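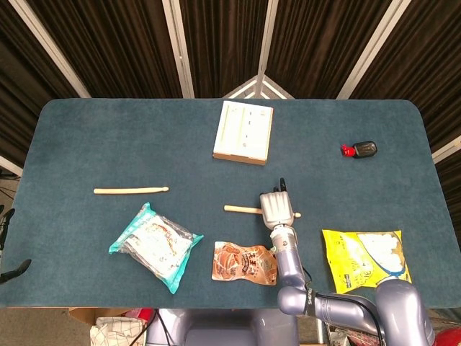 Table with the teal felt top, brown curtains behind.

1/ Tindcombe has published a fix for a flaw in its Dristix backup agent. The update service accepts unsigned packages from any host on the local network.

2/ Affected: every build before 1,699. Check the build number in the agent log. The console shows the server's build, which may differ.

3/ Gunhild Hauksdóttir's scan found 2,303 agents with the update port open to the internet. 129 of those also allowed the default service login.

4/ If you can't patch yet, block the update port at the firewall and turn off automatic updates. Scheduled backups still run.

5/ Changing the login alone does not close the hole. Package checks happen before the login step.

6/ Bent Frandsen's write-up, with log entries to search for, is due in August.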